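Lodier Packing Room, Second Progress Report to the Asimar Fund
Reporting period: January to the date of this report
Submitted Mar 25, 2023

1. Purpose of the report

Under the grant agreement, Lodier reports twice a year on the wrapping and folding bench at the Çınar site. The report covers work done on the bench, the wrapping materials and the written procedure. Spending is reported separately on the form supplied by the fund.

2. Status against plan

Bench installed next to the window: complete.
Wrapping procedure, first draft: complete.
Wrapping procedure, revised draft: in progress.
Material selection: complete for inner wrap, open for outer wrap.
Storage of sheet stock: behind plan, see section 5.
Training of packing staff: on plan.

3. Work done in the period

The old bench stood in the middle of the room under ceiling lights. Packers reported that creases and small tears in colored sheets were hard to see there, and some items had to be unwrapped again at the final check. The bench was moved to the window wall in January. The floor was leveled before the move and the shelving on that side was taken down.

During the period 3456 items were wrapped at the new position. Of these, 41 were sent back at the final check. The causes recorded were a torn inner sheet, a loose end fold, or a sheet cut too short for the item. Torn sheets were the most common cause. The final check did not record causes before the move, so no comparison by cause can be given. The check sheet now has a column for this and will be used without change until the end of the grant.

Inner wrap was narrowed to 2 grades of sheet, both supplied by Vodex. The lighter grade folds more easily and is used for small items. The heavier grade holds a corner better and is used where the item has hard edges. Other grades tested were dropped on account of cost or because the dye marked pale goods. Leftover stock of the dropped grades is being used up as filler.

4. Bench surface and light

The procedure asks for a smooth, pale surface. Colored sheets are easy to see against it, and small scraps are found and removed before the next item is placed. Rough surfaces were tried at the old position and caught the lighter grade when it was pulled across.

Daylight comes from one side only. It falls strongest at the window edge of the table and weakens toward the room. Raised folds and creases show clearly in side light, and sheets are to be checked at the window edge before use.
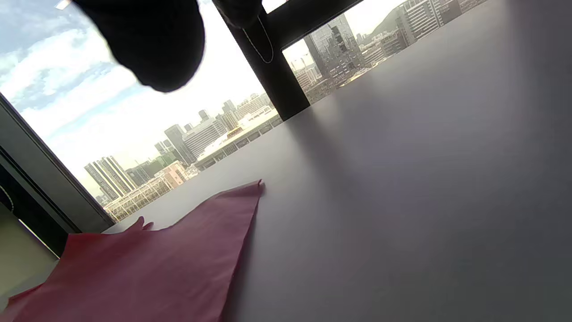
A sheet that has been crumpled may still be used as inner wrap if it has no tears and no sharp crease through the center. It is opened out, smoothed by hand from the middle toward the edges, and turned over once. Sheets that do not lie flat after this go to filler. The first draft of the procedure sent all crumpled sheets to filler, and this was found to be wasteful.

Direct sun remains an open point. Dyed sheets left at the window for long periods may fade, and the revised draft will state that no stock is kept on the bench between shifts. A blind has been priced but not ordered. The packers prefer to keep the full light in the morning and would lower a blind only in the afternoon.

5. Problems and delays

Delivery of the flat storage drawers was delayed by the supplier. Until they arrive, sheets are kept rolled, and rolled sheets need extra time to flatten before wrapping. Two temporary racks are in use. They take up floor space needed for outgoing cartons, and the route to the loading door is narrower than planned.

Outer wrap has not been settled. The grade first chosen split at the corners when cartons were stacked. A replacement is on test. If it fails, the item will be carried over to the next period and the fund will be told in writing.

6. Work planned for the next period

Finish the revised draft of the procedure and post it at the bench.
Install the storage drawers and remove the temporary racks.
Complete the outer wrap test.
Decide on the blind.
Repeat the count of returned items, by cause, over the full period.

No change to the budget or the end date is requested.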